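I've been meaning to write about the little table up on the landing for ages, ever since we moved in above the Šimko shop in January. It's where I do all my parcels now (205 of them so far, if my notebook is right!), and I've grown fonder of it than a person probably should be of a work surface.

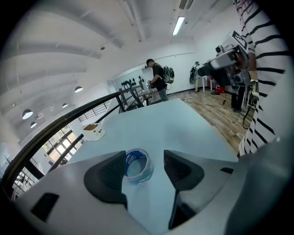 Do you really need a whole table just for packing? If you mail more than a couple of things a week, you'll be glad of one, even a small one, so the tape doesn't end up living under the mail and the cat brushes.

My rule these days is two things out at a time and everything else back in the Remenano drawers downstairs, which I manage on my good days.

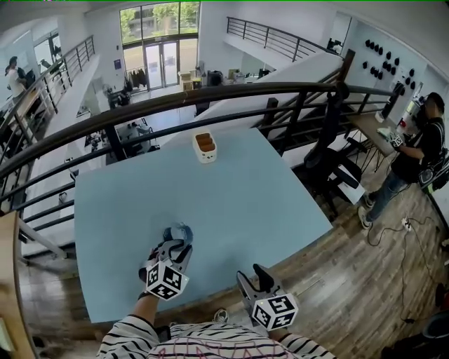
Color was the part I fussed over longest. I had my heart set on a dark top, then a friend talked me into trying something softer, and I'm so pleased I listened. The light blue looks lovely beside that dark brown handrail, and with the trees showing green through the tall glass across the way I catch myself dawdling up there long after the labels are done. Next up is a proper stool, and I'm still dithering over the height.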